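Who Strips the Bed When the Robot Makes It?
Press enter to begin your search
Opinion
2/27/20
By Nadja Marti

The Vovetti has 200 rooms and, since last June, a plan to have machines do the beds in all of them. I worked housekeeping there for six years before I moved to the laundry side, and I still eat lunch with the people whose jobs are in the plan. So take this as coming from someone with a stake in it.

The pitch came from a firm called Codby. A man with a tablet told us the robots would take over "the repetitive portion of the room." I have cleaned a lot of rooms and I would like to know which portion he thinks isn't repetitive. The toilet? The shower drain? What he meant was the portion that looks good on a chart. A bed is a rectangle, it's in the same place every time, and you can put a number on how long it takes.

The number they gave us was ten minutes per bed, falling to something better once the system "matured." A decent attendant does it faster than that while thinking about what to buy for dinner. Management's answer was that the machine doesn't get tired. Fine. Neither does the elevator, and we have a contract with a man who comes to fix it.

My bigger complaint is with what gets counted as the work. Fitted sheets are a good place to start. Getting the corners on is the part people picture, and a machine may well learn to get the corners on. Then you have to look across the middle and decide whether it will pass. Some creases disappear when the blanket goes over them. Others will be found by a guest's hand at eleven at night, and the front desk will get a call.
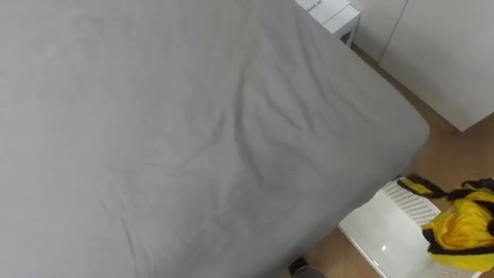
Will the robots cut the number of housekeepers?

Over time they will, because a hotel that pays for machines has to find the money somewhere, and the housekeeping payroll is the first place it looks.

I have heard the other version many times. Ammann, the management company, says that everyone will be "redeployed to guest-facing tasks." I asked what those were. I was told they were being developed. Meanwhile the quota on the fourth floor has already gone up, on the theory that the beds are as good as handled, and the attendants there are doing the same beds they did before plus three more bathrooms.

There is also the matter of everything in a room that isn't the bed. Somebody has to decide if clothes left lying around are trash, lost property or a guest who is staying another night. Somebody has to pull the blanket out from behind the nightstand and notice that the lamp has a bare wire. We used to report that kind of thing because we were in the room long enough to see it. Cut the minutes and you cut the noticing. I haven't found a line for it in anything Codby handed out.

I'm not against machines. When Trukport put in the powered linen carts, my back got better inside a month, and I would fight anyone who tried to take mine away. But I push that cart. It goes where I'm going and stops when I stop. Nobody asked me to stand beside it with a clipboard and score its folding, which is the job two of my friends have now, at the same hourly rate and with a title that has the word "specialist" in it.

If the hotel wants my support, it can put the fourth-floor quota back where it was until a machine makes every bed on that floor for a month without an attendant fixing it afterward. It can show us the repair bills next to the payroll savings. And it can pay the specialists for teaching, since a company is going to sell what they teach it.

I sent those requests to Ammann in writing. The reply thanked me for my engagement and invited me to a demonstration in the ballroom.

Last updated 4:26 p.m.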